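Switching to decaf, month eight

Wednesday, January 4, 2023

I stopped drinking regular coffee in May. A few people have asked how it went, so I'm writing it down once and will send them the link.

The reason was sleep. I was going to bed at a normal hour and lying there until well past midnight, then getting up for work and drinking three mugs before lunch to make up for it. I had tried moving my last cup earlier. It helped a little, but then I'd have a bad night and the afternoon cup would come back. Cutting it out altogether seemed simpler than negotiating with myself every day.

I didn't quit all at once. I had done that years ago and spent a long weekend on the couch with a headache. This time I took 14 days. I mixed decaf into the regular a bit at a time, starting with one scoop in four, and by the end of the second week it was all decaf. I had a dull headache on two afternoons and was short with people on one of them. That was the whole of it.
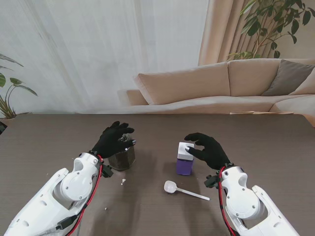 Sleep did not improve right away. The first month was the same as before, except that I was also tired in the mornings. Sometime in the second month I noticed I was reading fewer pages in bed before turning the light off. By the end of summer I was falling asleep at a reasonable time most nights. I still have bad nights, usually Sundays.

The mornings took longer to get used to. I had assumed I needed the caffeine, but a good part of it was having something hot to hold while I read the news. Decaf covers that. What it doesn't do is get me through a dull meeting right after lunch. I go for a walk before those now, when the weather allows.

As for which decaf, I've been through a number of them. The first was Tasten, which the grocery store near me carries. It's fine with milk and thin without it. After that I ordered from Plurnon, a small roaster that ships in 300 gram bags. Theirs is the best I've had, darker and with some sweetness to it, and it's also the most expensive. I buy it every other order. In between I use the house decaf from Plellarari, the cafe by the train station, which will grind it for you if you ask. I don't ask, as I have a grinder at home.

Decaf beans behaved a little differently in my grinder. I had to go two notches finer than before to get the same strength, and the first few pots were weak until I worked that out. They also seem to go stale faster, though that may be because I drink less of it and a bag sits longer. I buy smaller bags now and keep them in the cupboard away from the stove. 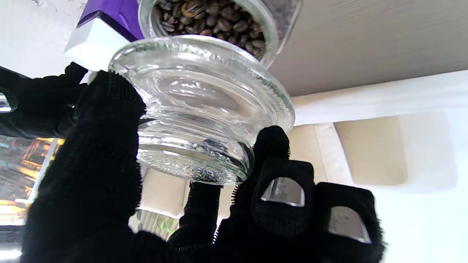 Do I ever have a regular coffee? Twice since May, both times by mistake at a restaurant, and both times I was awake until two.

Tea was harder to sort out than coffee. I used to have a black tea in the afternoon and didn't think of it as caffeine. I switched that to rooibos, which I like well enough with a slice of lemon. Chocolate after dinner I have left alone.

I spend less money than I did, mainly from not stopping on the way to work. I haven't kept track of how much. The stop also cost me ten minutes each morning, and I now spend those at home with the first mug.

I plan to keep going through the winter. The next order from Plurnon should be here by the end of the week, and I've asked them to put in a sample of their lighter decaf to try on the weekend.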